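Apr 19, 2025

Slept until almost nine, which felt like a crime, and then had my coffee standing up in the garage with the door open because it was finally warm enough. I've been telling myself since October that I'd sort out the saw stuff before the weather turned nice, and well, the weather turned nice. So that was my Saturday!

First thing was the blades. I had them in a paint tray, all stacked on top of each other like pancakes, and I know, I know, you're not supposed to do that. The teeth knock together and chip. My plan was to hang them on the long strip of pegboard I bought from Wynne (the hardware place by the car wash, not the fancy one) and write on a piece of tape under each hook what it's for. Rough lumber, plywood, the one I ruined on that hidden screw and can't seem to throw away.

I put on the leather gloves, the stiff ones, and went through the pile one at a time. Some of them had so much pitch baked on that I couldn't read the printing. I soaked those in the Zirkum cleaner, the orange-smelling stuff, and scrubbed around the gullets with an old toothbrush. It's weirdly satisfying, like cleaning a grill pan. I had the radio going and a bowl of pretzels on top of the freezer and I was perfectly happy for a good two hours. 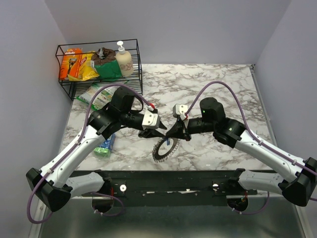
Anyway, the dark ones are my favorites to look at. The shiny ones show every fingerprint and every speck of rust, but a black blade just looks serious, even when it's dull. I held each one up by the hole in the middle and looked across the teeth toward the light, the way my dad used to, and tried to decide keep, sharpen or toss. I'm not great at tossing. Two went in the sharpening pile that should probably have gone in the scrap bucket, but sharpening costs me 6 dollars apiece and I figure that's cheaper than arguing with myself.

Then I took a break and went online to look at new ones, which was a mistake. Birkico has a blade now that's supposed to be good for 2000 cuts before it needs touching up, and I sat there on the step stool reading reviews like it was a novel. One guy said he got 493 cuts out of his and then it started to burn. Who keeps track of that?? I love him. I want to have him over for dinner. I did put the blade in my cart and then I took it out again, and then I put it back in and closed the laptop, so we'll see who wins that one tomorrow.

Lunch was the rest of the lentil soup and the heel of the bread. I ate it too fast and burned the roof of my mouth, and it still feels like felt.

The pegboard went up crooked the first time. I'd marked both ends with a pencil and somehow drilled above one mark and below the other. There's now an extra hole in the wall behind the rake, where it can stay. Second try was fine. I used the long hooks on the top row so I can get two thin blades on one hook with a square of cardboard between them, and the short hooks lower down for the wrenches and the little arbor washers, which I have been losing one by one for years. They're in a mint tin now, hanging by a loop of wire. I'm a bit proud of the mint tin.

By then I was filthy, so of course I kept going and did the shelf too. The Pora wood filler had dried into a rock (both tubes!), and behind it was a box of screws that says 1000 on the lid and has maybe a handful left in it. I put them in a jar and kept the box for no reason. Swept the floor, swept it again, found my good tape measure under the workbench, where I had looked at least three times over the winter.

My hands smell like oranges and metal, even after the dish soap. There's a nick on my thumb, and I didn't get it from a saw blade at all, it was the cardboard. Typical me.

Still to do: drop the dull ones off for sharpening, get more tape, patch that hole (or don't), and cut the boards for the porch planter if it stays dry. I went out again after supper just to turn the light on and look at the wall. Shoulders are sore. Going to run a bath and read until I can't keep my eyes open.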